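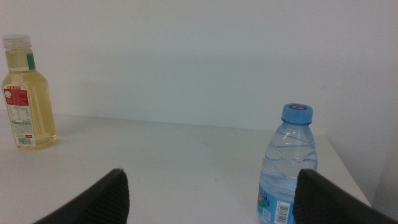
Bottle sorting for the deposit depot: caps on or off?
Forum: Waste and Recycling > Containers

brunton_bev
Posted 4:10 pm
Two bottle types left over from the June open day at Waluren. One is a clear plastic bottle with a pale yellow drink in it, rectangular body, translucent white ridged cap. The other is plain water, ridged body, blue screw cap. 326 in total, most still full. Does the depot want caps on or off, and do the labels matter? The labels all have barcodes.
Bevan Lowther

drarolo
Re: caps
Empty them first. Ours weighs a sample and rejects anything with liquid in it. Caps off, separate bag. Labels stay on, the machine reads the barcode.

ewan_tm
Re: caps
Disagree on caps. Ours changed to caps on last year. Loose caps fall through the sorting screen and end up as residue. Squash, then cap. Agree on labels.

drarolo
Re: caps
Squashing creases the barcode. I lost 16 out of one bag of 90 that way. Leave them round.

ewan_tm
Re: caps
Creased across the bars, yes. The water bottle will fold along its grooves if you twist it, and the label sits low enough to stay flat. I wouldn't squash the rectangular one.

zakska
Re: caps
Check the yellow ones for a deposit mark before you bother. The label has a red panel with Chinese characters, so it could be an import, and ours pays nothing on a barcode that isn't registered. Scan 10 before you load the trailer.

brunton_bev
Re: caps
Will scan 10 of each. What about the full ones? Seals are intact as far as I've checked.

ewan_tm
Re: caps
Keep the water. Store it out of the sun and check the date.

drarolo
Re: caps
Still caps off at Brunton. Ring them.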